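Clondulell Robotics Club
Minutes of meeting, July 28, 2022

Present: Nusrat Matubbar (chair), Eliseo Robles, Jarmila Baláž, Marietjie Chauke (minutes)
Apologies: Melquiades Magaña

1. Minutes of the last meeting
Agreed with one correction — the Zadura workshop is in November.

2. Sorting project
Eliseo reported on the two-arm task with the brake pads and the metal tray. The paper covering stays on the table for now.

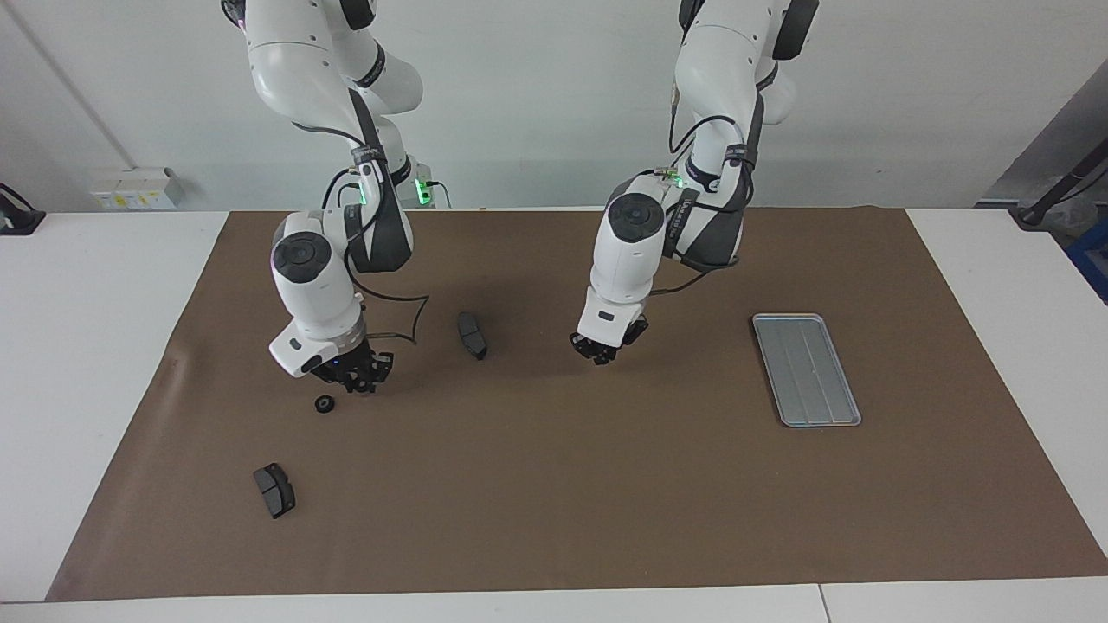
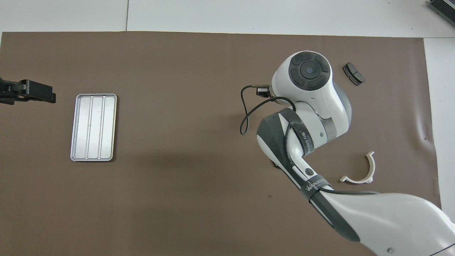

Jarmila asked for the start positions to be written down before the next session. Eliseo to do this and pass them to Melquiades. Members are to book the arms in the log, no more than two people to a slot.

3. Pluvamora student challenge
Entry form is due in November. Team limit is 6. Nusrat will write the project summary — drafts to her by email. Jarmila to ask Alvarado about transport.

4. Membership
11 new members have joined. Induction to be run by Marietjie in room 56.

5. Any other business
None.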